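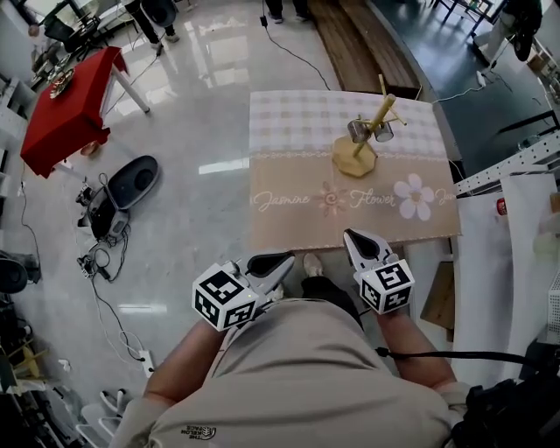

Stultotitz is a small-boat tour operator based in the harbour village of Iturra. It runs guided trips to the Gremell Bank, a shallow reef and seagrass area a short distance offshore, and is best known for its snorkelling days and its evening seabird cruises. The company was set up by Telma Salinas, a former ferry deckhand, who remains its owner and senior guide.

History

Salinas began taking visitors out to the bank in a borrowed fishing boat during the summer months, mostly guests from the two boarding houses on the harbour front. When the village ferry service was cut back to a winter timetable, she bought one of its tenders and fitted it with a boarding ladder and a shade canopy. The boat was renamed Tondel, after the rock at the harbour mouth, and is still in use.

A second boat was added later for divers. It proved too deep in the draught for the inner channel at low water and was sold after three seasons. Since then the company has kept to snorkelling, wildlife watching and short coastal passages.

Trips

The standard reef trip leaves Iturra in the morning and lasts half a day. Passengers are limited to eight, with one skipper and one guide in the water. Two stops are usually made: the first on the sheltered eastern side of the bank, where the water is shallow enough for beginners, and the second along the outer edge, where the bottom drops away to 22 metres. Masks, fins and buoyancy vests are included in the fare.

Evening cruises pass below the Tondel rock, where shearwaters gather on the water before coming ashore after dark. The boat stops its engine some distance off and drifts. Landing on the rock is not allowed during the breeding season.

There are no trips on a Sunday, when the inner channel is used by the local sailing club. The season ends in November, or earlier if the autumn swell sets in.

Gremell Bank

The bank covers 373 hectares and is made up of low rocky ridges with meadows of seagrass between them. Octopus, wrasse and bream are common all year. Rays are seen on the sandy patches in late spring, and loggerhead turtles pass through in some summers, although sightings are not regular enough to be advertised.

Anchoring on the seagrass was once usual practice and left bare scars that can still be seen on the eastern side. Tour boats now tie up to fixed moorings — a change that Stultotitz and the other Iturra operators agreed among themselves before it became a harbour rule.

Fish counts

Guides keep a log of the species seen at each stop. The list for the bank stands at 64 fish species, several of them recorded only once. Passengers may fill in a slate during the trip and have their sightings copied into the log, which is kept at the ticket office and can be read there on request.

Access

Iturra is reached by a single coast road, with a bus from the inland market town on weekdays. The ticket office is at the landward end of the old ferry pier, next to the ice house.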